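Nidura notebook, Wusthorpe bench
August, 9:40 am

Continuing with the pose filter. Yesterday's version was losing the plate orientation whenever the wrist turned past 16 degrees, so I moved the plane fit before the edge step and kept only 400 points per raised feature. The rails of the table still give false edges where they are bright. I masked everything below plate height and this helps.

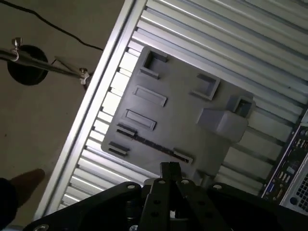

Bhutto wrote under my note: "Masking by height is fine for the plate, but you will lose the lower rim of the shallow frames. Try it on the sockets first." I agree for now – sockets and the tall block only, frames later.

Changed in the config:
- crop margin 5 mm, was 3
- planner seed fixed, so that two runs can be compared
- Joltden bridge drops old poses instead of queueing them

2:15 pm. Same filter on the open computer case. Much harder. The two memory modules are parallel and look nearly the same to the matcher, and it jumps from one to the other. I added the white latches as an extra cue. The fingers also hide a part of the board, so I subtract the gripper model before matching.
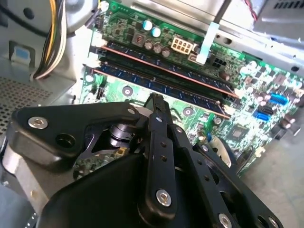
To do

Log the match score for both modules, not only the winner.
Raise the planner limit to 3,000 samples and check the time.
Ask why the bridge clock is behind after restart.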